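Section 2: Working out what to buy before you set up a teardown cell

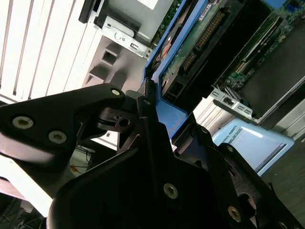
I wrote this part of the guide after our second purchase order, so take it as the list I wish I'd had for the first one. We take apart old desktop computers for parts, and the steps assume you're planning something similar: one arm, one gripper, one bench, and a pile of machines that don't match each other. If you already own the arm, skip to step 3.

Before you start

Get hold of a few of the computers you really plan to work on (the ugly ones too, please!) and a tape measure. You'll also want your floor plan and whoever signs off on spending, at least for the last step.

1. Write down the jobs, one per line. "Take computers apart" is too big to price. "Lift out a drive once the screws are gone" is about right. Mark each line as robot, person or don't know yet. My don't-know-yet list was the longest of the lot, and I priced the cell without it.

2. Pick the arm by reach first. Set an opened chassis where it will sit, then measure from the planned base to the far inside corner of the case. Ours came to 590 mm. Add the length of the gripper and leave yourself some room for tilting, because you will want to come in at an angle more often than you expect.

Note: Payload figures include whatever you bolt to the end of the arm. Gripper, camera, bracket and cable all come off the number before you've picked up a single part.

3. Choose the gripper. I asked for quotes from Manosix and Clomau, and both were good about sending drawings. Print the drawings full size, cut out the finger outlines and poke them into the drive bay of a real computer. It looks silly and it saved us from a very nice gripper that would never have fit between the side rails.

4. Price the fingers separately. Fingers are a wear item – budget for them that way. I put down $300 for spares in the first year and had used nearly all of it by February. Buy the spare screws at the same time, and the right hex key, and tie the hex key to the bench.

Caution: Don't test new fingers on a board you hope to resell. Keep a scrap computer for this. Gold contacts scratch easily and you'll lose the value of the part in one bad grab.

5. Add a camera at the wrist if your computers vary. Ours vary a lot, so this was an easy yes for me. Ask for the bracket, the cable and the cable clips on the same quote. Ours arrived with no clips, and I spent an afternoon with zip ties.

6. Plan how the computer is held. Old cases flex, and louvered panels are no good to clamp on. We bought a fixture plate from Closico for $701, which hurt, but it takes every case we've tried so far. A home-made one may do you fine if you only see one or two models.

7. Set aside money for the dull stuff: bins, trays, anti-static mat, a second light, guarding and the risk assessment. I left the last two out of my first budget and had to go back and ask again – not a fun meeting.

Caution: Do not run the cell until the risk assessment is done for the whole setup, gripper and fixture included. An arm sold for working near people can still be holding something sharp. Opened cases have plenty of sharp edges.

8. Book the training before the delivery date. We used Pretorius, and their wait was nine weeks. The crate sat in the hall for most of that and everybody walked around it.

9. Total it up, then go back to step 1 and check every line marked robot against something on the list. If a job has no tool next to it, either price the tool or hand the job back to a person.

Note: Keep the quotes, even from the firms you turn down. I've gone back to the Clomau one twice now for finger dimensions.

Section 3 covers bolting down the base and running the cables.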